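Last updated: September

Fingertip alignment on the Clallness cell

Fingertip alignment is the regular job of bringing the two gripper fingers of the Clallness cell back into line with each other, so that they meet evenly when closed. The cell is a single-arm sorting station built by Zovent, and its owners tend to speak of this bit of upkeep with real fondness, as it is usually the first repair a newcomer gets to do alone. It is done every 2,000 cycles, or sooner if small parts begin slipping out of the grip.

The work starts with the arm parked and the air line shut off. Each finger is held by two screws, and these are loosened just enough that the finger can be nudged by hand (a quarter turn is plenty, and a good many people go too far the first time!). The fingers are then closed on nothing at all, and whoever is doing the job looks along the seam through the wrist camera.

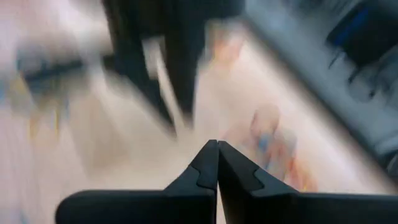
Gripper fingers as seen from the wrist camera, with the tips together or nearly so.

A sliver of light at the top of the seam is looked at again once the screws are snug, when the tips may settle a little closer. If it stays, the finger is taken off and its seat wiped clean, and the whole business begins again. A patient person can finish in 45 minutes, coffee included.

The method was first written down by Thomas Galli, who looked after the cell at the Todorova workshop and kept his notes in pencil inside the cabinet door. Later owners swapped his paper shims for the Naslow feeler strip, though plenty of them still keep a folded bit of paper handy.

We use cookies to remember your reading settings. Accept | Manage choices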